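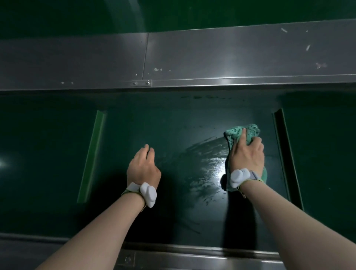

Kodar will add a night shift at its packing plant in Imrie starting in November, the company told employees at a meeting this week. The new shift will run from 10 p.m. to 6 a.m. and will bring 62 jobs to the site, which now employs 240 people on days and evenings. Most of the openings are for packers and forklift drivers. The rest are in cleaning, a job that at its simplest comes down to a cloth pushed over a green belt by hand, and one that the plant currently squeezes into the half hour between shifts.

Plant manager Hamish Guthrie said orders for dry goods had grown faster than the two existing shifts could handle. Trucks have been leaving late on many evenings, and the company has been renting storage space in Atness to hold boxes that were not ready in time.

"We looked at putting up another building, and we looked at running the one we have for more of the day," Guthrie said. "The second choice costs less and we can do it this year."

Workers on the night shift will be paid 23 percent more than the day rate. Current employees can apply first, and the remaining jobs will be advertised in Imrie and nearby towns. Kodar said no one on the day or evening shift would be moved to nights without agreeing to it.

Cleaning hours will also change. The short break between shifts will stay, but a longer cleaning period will be set aside at 5 a.m., before the day crew arrives. Employees had asked for the change in a survey last spring, when several wrote that the half hour was too short to do the work properly.

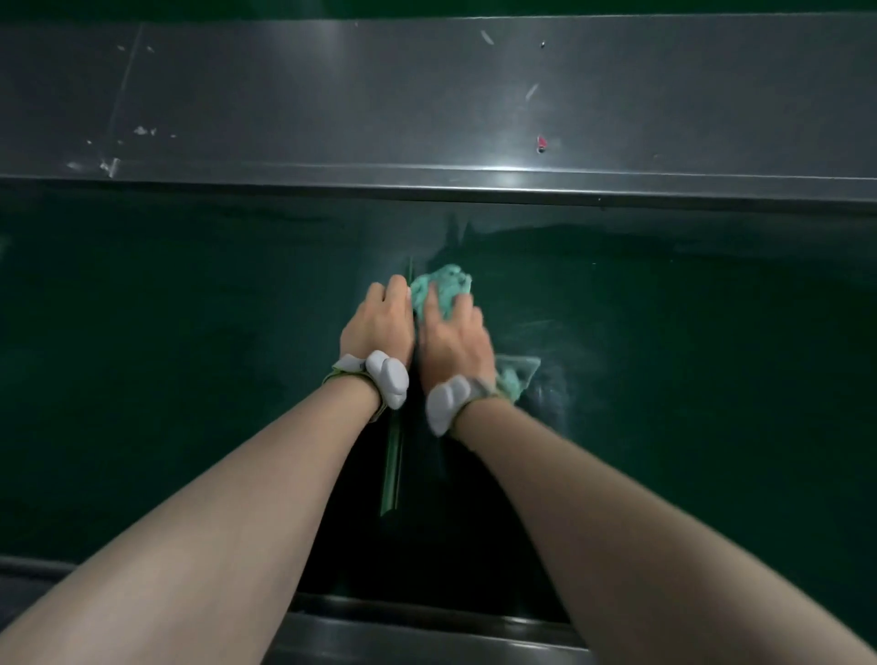

Wiping down a green surface with a cloth.

The plan has drawn mixed reactions from people who live near the plant. At a public meeting in the town hall, attended by more than 70 residents, most questions were about trucks on Mill Road after dark. Guthrie said deliveries would still end at 9 p.m. and that the night crew would only pack and load. Trucks loaded overnight will leave after 6:30 a.m.

Residents also asked about lights in the employee parking lot, which face a row of houses on the north side. The company agreed to fit shades on the lamps before the first night shift begins.

Getting to work may be harder for employees without cars. The last bus from Atness reaches Imrie at 8:40 p.m. Sivari, the bus operator, said it was talking with Kodar about a later trip but had not made a decision.

Applications open at the plant office at the start of next month. Training for new hires will take place during the day shift and will last two weeks.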